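4.2 What people called the three things

I'll come clean about the counting first, as it's the bit reviewers asked me about most. We had 100 people and 2 rounds, so 200 answers for each thing. In the first round they saw the thing by itself on a plain sheet. In the second it was out on the pale tabletop with its neighbours, and checked cloth went up on three sides. The instruction was the same both times (tell me what you'd call this if you wanted someone in the next room to fetch it) and I read it out myself, in the same slightly bossy voice, from a card.

The Fallow list we started with had seven candidates on it. Four of them were dull in the way that matters here, meaning everybody said "mug" and went home. I've put those in the appendix. The three that stayed in are a black briefcase, a small flat thing with a Starry Night print and a teal thing, long and thin with a rounded head, and I'm going to take them in order of how much trouble they gave.

The briefcase gave very little. People said "briefcase" or just "case", and a few older respondents said "attaché case" with some pleasure. What surprised me was how often the second round brought a longer name than the first. By itself it was "the briefcase". With the other two beside it, it became "the big black briefcase", even though there was no other briefcase it could be confused with! Bermúdez, the earlier naming study I keep going back to, found much the same with kitchen pans and put it down to politeness: once there are several things about, you feel you owe the listener a bit more. I think that's probably right, though I'd add that size only becomes worth saying when something small is lying next to it. You don't call a briefcase big in an empty room.

The Starry Night thing is my favourite and I could have written the whole paper on it. Almost all our respondents recognised the print and hardly any of them bothered with the object underneath. "The Van Gogh" was the commonest answer in both rounds. Pressed for a noun, people went for coaster, tin, box, case, little picture, and (one determined man) "souvenir". They'd often change their noun between rounds without noticing they had. I read their first answers back to several of them and they were quite put out. The point for us is that a very famous picture seems to use up the naming. Once you've said Van Gogh you've said enough to get the thing fetched, so the question of whether it opens, or what you'd put on it or in it, never comes up. I had expected the shape to matter far more. In the pilot we'd used a plain tin from Jaswood, and people handled it, shook it and argued about whether it was for tea or for mints. As soon as the surface has swirls and a yellow moon all of that stops.

Now the teal thing. I'm keeping to "the teal thing" throughout this section, and I know it reads oddly, but any proper noun would give the game away. "Microphone" came first by a good margin, then "wand", and then a long tail of one-off answers that included a rattle, a dibber and "something for your back". Nearly everyone started with the colour. They didn't agree on that either: teal, turquoise, blue-green, "sort of swimming pool". I coded all of these together as a colour word and didn't fuss about which, and I'd do the same again. What I did code separately was whether people talked about one end. Quite a lot of them did, and it was nearly always the rounded end, so that the thin part got treated as the bit you hold whether or not they'd decided what you were holding it for.

A word about the cloth, as I got it wrong in the pilot. Our first cloth was plain grey and people ignored it. The checked one, with its pinks and purples and teals and yellows, got talked about whether I liked it or not. It crept into the answers too. "The plain black one" for the briefcase turned up only in round two, and I can't see why you'd say plain unless you had something loud in the corner of your eye. There's also teal in the cloth, and I did worry that it would make the teal thing harder to pick out. If it did, I couldn't find it in the timings. It may have made the colour word a little less useful, but people went on using it all the same.

Position words were rarer than I'd have guessed. With three things more or less in a row you might expect "the one on the left" or "the middle one", and I'd set aside a whole column of the coding sheet for them. Most of it stayed blank. I suspect the fetching instruction did that, because somebody coming in from next door doesn't know which side you're standing on. Anyone repeating this should try it with the listener already at the table (I'd love to see the results, please write to me).

Figure 3. Briefcase, Starry Night print and teal thing on the tabletop, checked cloth on three sides. 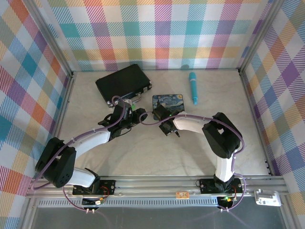
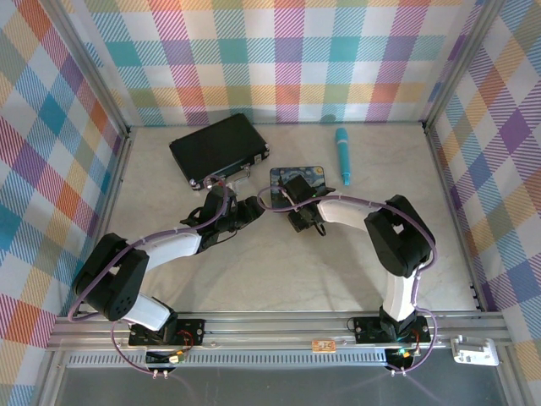
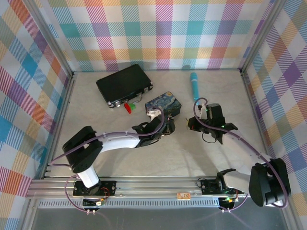

Štefánia Štěpánek, reading an early draft, wrote back that I was making too much of the famous print and too little of plain laziness: she would call it "the Van Gogh" too, but she would also say "the blue one" if that were shorter, and she wanted to know how many people had stopped at the first word that would do the job. It's a fair point, and my coding can't settle it. I kept whole phrases and threw away the pauses. For the Tevent rerun I'll be keeping the recordings, and marking where each person first stopped talking before they decided to carry on.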